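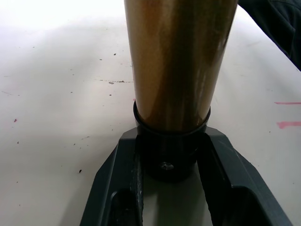
Wrist view, fingers either side of the black collar, bronze cylinder standing in it.

Ticket: Gripper reports "object held" when grip is slack
Site: Flokthorpe, bench cell
Opened by: Océane Kowalchuk
Opened: 22 Apr 2025
Severity: set to Low by vendor support, changed to High by me
Status: Open

Summary

The gripper says it is holding the part when it isn't holding it properly. Twice now the arm has lifted on a good "object held" signal and the part has slid down between the fingers. The second time it came out altogether and landed on the bench beside the operator's forearm. No injury. I'm logging it as a safety matter anyway and I'd appreciate it if it stayed logged as one this time.

The part is the tall bronze-finish cylinder seated in a black collar. We grip on the collar. The metal above it is glossy and nobody here has ever proposed gripping on that, so please don't send me the note about polished surfaces again.

What happens

1. Operator stands the part on the bench and steps the program to the grip position.
2. Fingers close on the collar.
3. Controller shows "object held" in green.
4. Arm lifts. On a bad cycle the collar creeps down as the arm comes up. The signal stays green the whole way.
5. On the second fault the signal was still green with the part lying on the table.

Step 5 is the one I care about. A gripper that drops something is a nuisance. A gripper that drops something and tells the cell it still has it will go on and do the next move.

Log

Entry 1, first fault
Part slipped partway during lift. Operator hit stop and lowered by hand. Restarted the controller, which cleared the message history, so there's no record of it apart from this. Lesson learned, we export first now.

Entry 2, reply from Bokemura support
They said the finger pads were probably dirty and to wipe them down with a lint-free cloth. Pads wiped. They didn't look especially dirty before and they didn't look different after. Ran the program until lunch with no fault. Support asked whether they could close the ticket. I said no, a morning without a fault on something this intermittent tells us next to nothing.

Entry 3, second fault
Same afternoon as the wipe. Full drop, signal green. Exported the history before touching anything. It shows "grip complete" at the normal point and no warning of any kind afterward. Cell locked out, tag on the disconnect.

Entry 4, reply from Bokemura support
Theory is now pad wear. The manual gives 3,000 cycles as the interval for pad replacement and our counter reads over that. Fair enough, we're past it, and I've ordered a set. But I asked how worn pads would make the controller report an object in the fingers when there is no object in the fingers, and the answer was a link to the page I'd already quoted to them.

Entry 5, checks on our side
With the cell in manual and reduced speed:
- Closed the fingers on nothing. Signal went green. Opened and closed again, signal stayed off. Couldn't get it to repeat on demand.
- Closed on the collar by the program, then tried to turn the collar by hand with the arm de-energized. Firm most times. On one try it turned with almost no effort, and the signal was green.
- Looked at the screw on the front of the collar. It's snug. Support had suggested the collar was coming loose on the cylinder and that we were mistaking that for slip. We marked both with a pencil and neither moved against the other.
- Swapped in the spare gripper cable. No difference I could see, though given how rarely it faults I wouldn't hang anything on that.

Entry 6, width setting
Marcus on nights found this and it's the first thing in the ticket I half believe. The "object held" signal is supposed to come on when the fingers stop before reaching the closed width in the settings. Our closed width is set to 2 mm. If the fingers stall a hair early from friction or a low force command, they've stopped above 2 mm and the controller calls that an object. It would explain the green light on an empty grip.

It doesn't explain the loose grip on the collar, where there really is something between the fingers. Could be two faults. Could be one force problem showing up two ways. I'm not prepared to pick.

Entry 7, reply from MacLeod (integrator)
They say the width was left at the factory value on commissioning and that the lift move should never have relied on that signal alone. I went back to the commissioning sheet. The lift move relies on that signal alone, and the sheet has their initials on it.

They've offered to add a second check using the Plelton weight sensor we already have on the shelf. The sales sheet for that sensor says it "eliminates dropped parts." I'd settle for it noticing one.

Interim measures, in force until this ticket is closed

Cell stays out of automatic. Manual mode at reduced speed only, with the enabling switch held.
Hands and sleeves clear of the bench before any lift, green signal or no green signal. Arms have been resting beside the part while it's being gripped, mine included.
Maximum lift height 9 cm.
Export the message history before any restart.

Needed from Bokemura

The commanded and measured grip force for the second fault. The export has a field for it and the field is blank.
A straight answer on whether the signal is rechecked after the lift begins or only read once at closing. I've asked this twice. If it's read once, the manual should say so, and at present the wording is "continuously monitored."
Confirmation in writing before anybody changes the severity on this ticket again.

Entry 8
New pads arrived and are fitted. Support asked if the issue is resolved. Cell has not been run in automatic, so I have no idea. Ticket stays open.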